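Cullareo Park Matchday FAQ

Last updated March 2, 2018

When do the turnstiles open?
Turnstiles open 90 minutes before kick-off for league games and two hours before for cup ties. The club shop on Pleso Road opens at 11 on Saturdays and stays open until kick-off. It opens again at full time.

Can I pay at the gate?
Yes, for most league games. Gates 1 to 4 take cash and cards. Gate 5 is for season ticket holders only. If a game is all-ticket, we say so on the fixtures page at least a week ahead.

How much are tickets for children?
Under-12s get in free with a paying adult, up to two children per adult. Children aged 12 to 16 pay the junior price. Anyone under 12 must stay with an adult the whole time they are in the ground.

Where do away fans go?
Away fans use the Mösli End, with entry from the canal side. It is uncovered, so bring a coat. There is no way through to the main stand once you are inside.

What happens if a game is postponed?
Your ticket is good for the new date. If you can't make it, bring or mail the ticket to the office before the rearranged game and we will refund the face value. Booking fees are not refunded. Pitch inspections in December and January are usually held at 9 in the morning, and the result goes on the website as soon as the referee decides.

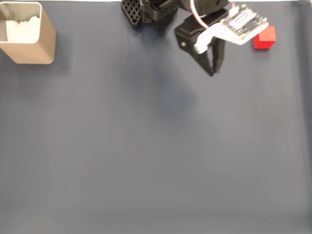
Square container with white, fluffy filling.

Is there parking?
There are 127 spaces behind the main stand, and most go to permit holders. The Clurnenico lot is a 12-minute walk away and is free after 1 on Saturdays – please don't park in front of the houses on Pleso Road.

Can I bring food and drink?
Small snacks are fine. Plastic bottles up to half a liter are allowed with the cap on. Glass, cans and alcohol are not.

Why does the badge say 1878?
That is the year the club played its first match, on a field next to the Mösli brickworks. We moved to the present ground later.

Can I swap seats after buying?
Yes, up to noon on the day before the game, if there are seats left. Call the ticket office or stop by in person. We can't change seats by email.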